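Grirnbridge rush-bearing gets listed

The Grirnbridge rush-bearing has been added to the county's list of living traditions, 109 years after it was revived. Bearers walk to Floltstead chapel and back.

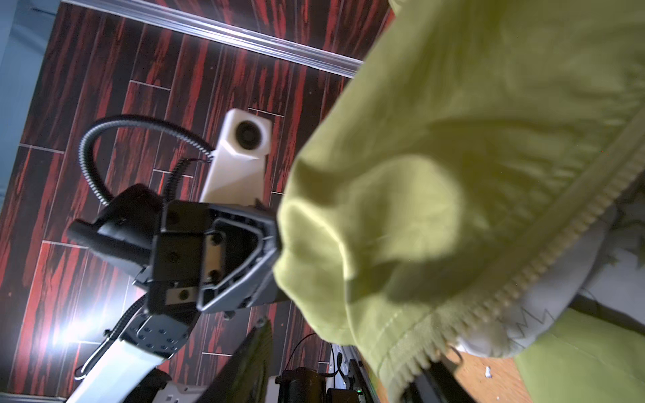
Green jacket, zip and pale grey lining.

Kirsty Haworth, who leads the singing, got the call at work. "Had to sit down. Then rang my mum."

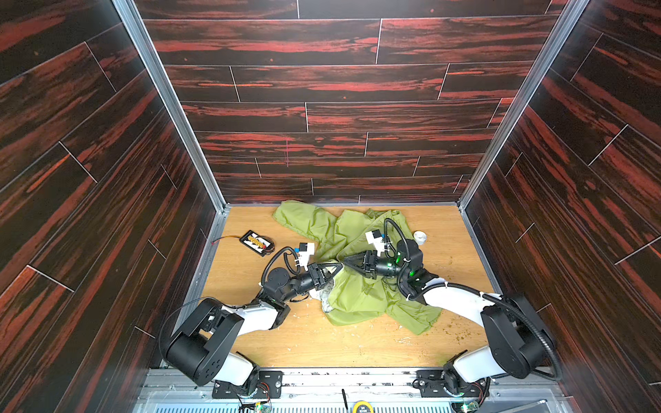
Rush plaiting is on the list too – taught in Skimance for years, mostly in kitchens. Six new learners this year. Classes start again in October, beginers welcome. Bring old scissors and an apron, and work on a bare wooden tabletop like the light tan one here, as wet rushes mark a cloth.

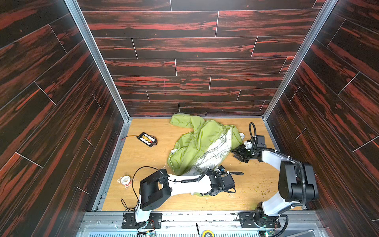
Issue 173, p. 20

Next walk date to be confirmd. Songsheets from the chapel porch.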